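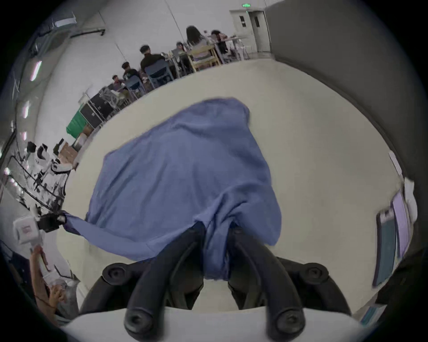
The Trarkance Fold

Lorna Manalastas had been folding her own shirts for 30 years and did not see what Trarkance could add. The leaflet said the Trarkance Fold would give her back her mornings. It didn't say who had taken them.

Her sister had paid, which was the trouble. A free course you can walk out of. A course your sister paid for you sit through to the end, and then you ring her up and say how useful it was.

The room at Midholm was large and white and full of work tables, and people were already sitting at them, one with his or her back to her. The tutor was called Kandpal. Whether that was his first name or his last he never made clear, and Lorna thought a man who was serious about order might have started there.

"The cloth already knows where it wants to go," he said.

Lorna looked at the cloth. It was blue and lay in a heap on a white table, with a peak in the middle like a badly made hill and a long tail wandering off to the left. If it wanted to go anywhere, it was keeping quiet about it.

"What is it?" she asked.

"I'm sorry?"

"Is it a towel or a shirt? It makes a difference to how you'd fold it."

Kandpal said that at this stage it was better not to decide. Somebody behind her wrote this down.

She took hold of the near edge and pulled. A crease went and two more came. She pulled the other way and got the first one back. She had a good look for a seam, or a label, or any other sign of what she was dealing with, and then she did what she would have done at home, which was pick the whole thing up and give it a hard shake.

"We don't shake," said Kandpal.

"Why not?"

"Shaking is stage nine."

There were 11 stages. She had read them in the booklet on the bus, and as far as she could tell, four of them were breathing. Stage two was called Greeting. Stage six was called Return to Stage Two. The last page had a testimonial from a couple in Rornen who said their airing cupboard had changed their marriage, and she had wondered for several stops in which direction.

At the tea break she stood next to a woman who had done the course before.

"Did it work?" asked Lorna.

"Oh, it's wonderful."

"Then why are you back?"

The woman thought about it. "It's more about keeping it up," she said, and moved off towards the biscuits.

Lorna's mother had folded for a laundry. She could do a double sheet by herself with her chin, and she talked the whole time, mostly about people who owed her money. She would have been asked to leave Midholm before stage one. Lorna tried to picture her being told that the cloth knew where it wanted to go. "Does it," she would have said. "Then it can take itself upstairs."

After tea they moved to the garment table, which had a sage-green cloth spread over it. Kandpal said the green was restful. Lorna did not feel rested. She thought it would show every crumb.

The garment was called a garment all afternoon. It was a purplish sort of blue and soft, and by the time it came round to Lorna it had been through so many hands that she couldn't have sworn to the sleeves.

"Hold each end," Kandpal said, "and let it lengthen."

She held each end. It lengthened. It also twisted, the way anything will if you pull it from two sides without first finding the shoulders, and soon she had something you could have moored a small boat with.

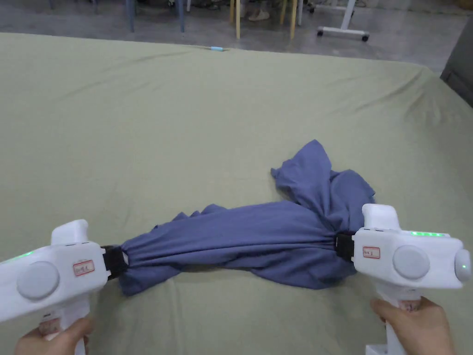
Stage seven: letting it lengthen.

"How does that feel?" said Kandpal.

"Like I'm stretching somebody's good top."

He smiled with great patience. "And underneath that?"

"Like they'll want to know who did it."

He went on to the next person. Lorna stayed as she was, arms out, waiting for stage eight. She looked at the clock and then at the top. It wasn't bad material. Whoever bought it had probably tried it on and turned round in front of a mirror.

She put it down on the green. She found the neck, which took some doing, and then one shoulder and then the other. She smoothed it with the side of her hand from the middle outwards, as her mother used to, and brought in the sleeves, turned up the bottom, and turned it once more. She didn't breathe in any special way. When she had finished it was a square with the neckline facing up, and it could have gone in any drawer in the country.

Kandpal came back and stood over it.

"You see?" he said, quite softly. "It knew."

Lorna opened her mouth. She thought of her sister, and of the bus, which went at ten past.

"Is there a certificate?" she said.

There was. It had her name spelt wrong, with one L in the middle too many, and she carried it home folded in four in her coat pocket. She rang her sister that evening and told her it had been very useful. Her sister said she was so glad, and had they got as far as fitted sheets?

"That's the advanced course," said Lorna.

"I'll look into it," said her sister.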